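Bus line to Bramska will be cut from September

Jun 6, 2026

The bus company Wike has announced that line 2 between Zarkau and Bramska will lose its evening services from September. After the change, the last bus from Zarkau will leave before the shops close. In the morning nothing changes, and the school bus is also kept as it is today.

Wike says the evening buses have been too empty for several years. In the last year 3723 passengers used them, and according to the company this does not pay for the drivers and the fuel. The contract with the district allows it to stop services which are below the agreed level.

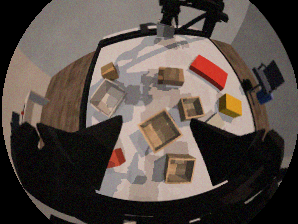

For people in Bramska the news came as a surprise. Many of them work late shifts at Mindex, the largest employer in Zarkau, and do not have a car. The firm has said it will speak with Wike about a later departure on working days, but it has made no promise to pay for it. A taxi for the same way costs more than a week of bus tickets.

The district office explained that it was informed in writing in the spring, and that it has asked for the passenger numbers of each single stop. Until now it has received them for three stops only. It wants to see the rest before it decides if the cut is in agreement with the contract. 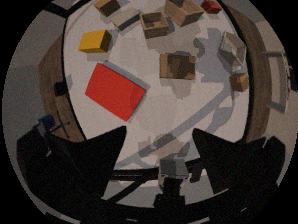 One reader from Bramska wrote to us that the evening buses were empty mainly on the days when they came late or did not come at all, and that her neighbours had simply stopped waiting for them. She would like Wike to try smaller vehicles first, before a whole part of the timetable is taken away.

Wike answered that smaller vehicles were considered, but the company does not own any which are permitted on this road. The new timetable will be hung up at all stops during the summer. Monthly tickets which are already paid can be returned at the office in Zarkau.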